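From: Ziad Abou Jaoude
To: Harbor visits list
Date: 14 Feb 2020
Subject: Re: Olero coming in April?

> Does somebody know if the Olero will be open for visitors
> this time? Last year we stood at the gate with the children
> and were sent home. Also, which pier?

Hello all,

I called the port office at Rirham this morning and I can answer most of this. The Olero is a training schooner with two masts, 59 meters long, and she is expected in the second week of April. She comes from Drarwood, where she spends the winter in dry dock. She will lie at pier 13, on the inner side, so please do not go to the ferry pier as we did last year. 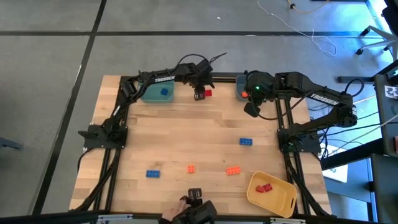 Two arms, two bins, one table.

Visitors can go on board in the afternoon only. The gangway is steep, and the crew will take small groups – they did not want to tell me how small. The deck is open, but the cadets' cabins are closed. If it is windy they can cancel on the same day, and the lady in the office said they will put a paper on the gate.
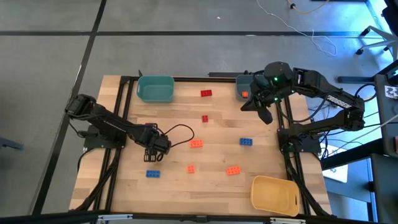

I also asked about the Mollah, the old steam tug. She is 98 years old now and her boiler has not yet passed the inspection. So I would not promise the children a ride. If she gets the certificate in time, she will meet the Olero outside the breakwater, and this is best seen from the lighthouse wall.

What I still need from you:

1. Your name and how many persons, if you want to go on board. Please write to me directly and not to the list.

2. Who has a free seat in the car. From the station it is a long walk to the pier with small children. 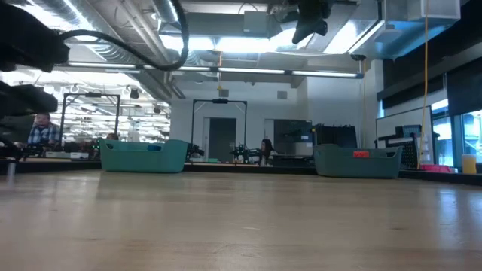
3. Old photos of the Olero, from before her masts were changed. The port office would like to hang a few in the waiting room and will return them after the visit.

I will write again when I have the exact day of arrival.

Best regards,
Ziad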